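About Kunel

Kunel is a listening line for children and young people up to the age of 18. We are a small charity based in Westley. Calls are free and do not show on the phone bill. Callers do not have to give a name, and they can ring about anything: school, home, friends, or a good day they want to tell somebody about.

The line was set up by Iraís Barrera, a former school nurse, after two years of running a drop-in at Figueroa Hall. She is still our director. Rigoberto Arriaga joined her to run training and now looks after the rota as well.

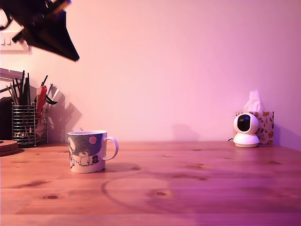
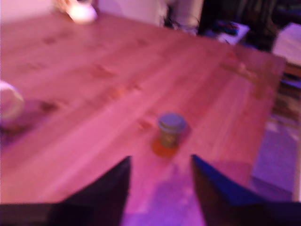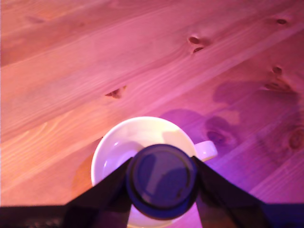
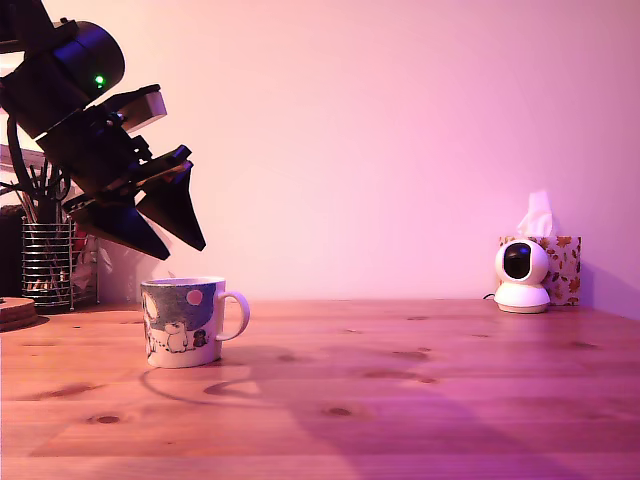
Pink light in the room, Westley

We have 31 trained listeners. Each one completes our course before taking a call and has a supervisor on every shift. Listeners do not tell callers what to do. What is said stays private – unless a child is in serious danger, when we may need to pass it on.

Last year we answered 1,086 calls, and 211 of them came from children under 11. A text service called Rona opens in May for young people who find it hard to talk out loud.

We are paid for by local grants and donations. Schools can ask for posters and cards, or book a talk for a class or a year group. New listeners are taken on twice a year and must be over 21.

Page updated 2/22/23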